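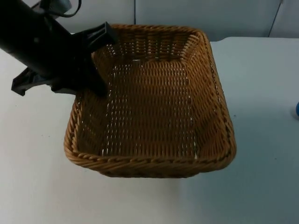
Radebe Athletic Football Club is a semi-professional association football club based in the town of Cestmont. The club plays its home matches at Tilik Park, a ground with a capacity of up to 2,000, of which 900 places are seated. Its traditional colors are green and white, and its supporters are known locally as the Millers, after the flour mill that stood beside the original playing field.

History

The club was formed by employees of the Cestmont mill, who had played informal matches against neighboring workplaces for several seasons before adopting a written constitution. Early fixtures were arranged by letter, and the surviving minute book records frequent disputes over travel expenses and the supply of match balls. The name Radebe was taken from the street on which the first meetings were held.

For much of its early existence the club competed in district football. It won the district cup twice, on both occasions against Bidus Rovers, and the meetings between the two sides developed into the principal rivalry of the area. The fixture is still played every season, either in the league or as a preseason match when the clubs are in different divisions.

A period of decline followed the closure of the mill. The club lost its main source of income and for three seasons shared a ground with Bidus Rovers, an arrangement that was unpopular with both sets of supporters. It returned to Cestmont after the town council granted a long lease on the land that became Tilik Park.

Promotion and the Apaza years

Eliécer Apaza was appointed head coach while the club was in the lower half of the regional second division. He reorganized the side around a three-man defense and relied heavily on players from the youth section, among them the goalkeeper Ah-rin Yoo, who had joined the club at the age of eleven. Radebe avoided relegation in his first season and finished fourth in his second.

Promotion was secured in the following campaign. The deciding match, at home to Bidus Rovers, was won 2–1 with a late header from the captain, Kagiso Motaung. The attendance was recorded as 950 – the highest for a league match at the ground at that time. Apaza left the club at the end of the season and was succeeded by his assistant, Marisol Tovar.

Tovar retained most of the promoted squad but moved to a back four and a more direct style of play. Results in the first division were mixed. The team was strong at home, where it lost only to the eventual champions, and weak in away matches, a pattern that continued for several seasons.
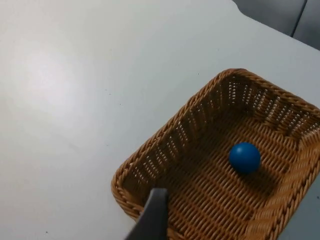 Vol. 2

Ground

Tilik Park lies to the east of the town center, between the river and the railroad. The main stand, on the west side, contains all of the seating, together with the changing rooms and a small press area. The remaining three sides are open terracing. Drainage was a persistent problem in the early years, and a number of winter fixtures were postponed each season until the playing surface was relaid.

The new surface was opened on August 6, 2018, with an exhibition match between the first team and a selection of former players. League football resumed at the ground in September, the opening home fixtures having been reversed to allow the grass to establish. Floodlights were replaced at the same time, and the north terrace was fitted with a roof.

Youth and women's football

The youth section fields teams in five age groups and trains on a separate pitch behind the east terrace. It was placed under the direction of Ama Alhassan, a former midfielder for the club, who introduced a common training program for boys and girls up to the age of twelve. Several graduates have gone on to play for the senior teams.

The women's team entered regional competition in the season after the youth program was reorganized. It plays most of its home matches at Tilik Park and has reached the semifinals of the regional cup.

Colors and crest

The first recorded kit was plain white. Green sleeves were added when the club entered district competition, and green and white hoops were adopted shortly afterward. The away kit has varied, although dark blue has been used most often. The crest shows a millstone above two wavy lines representing the river. A simplified version – without the lettering around the rim – appears on training wear and on the match program.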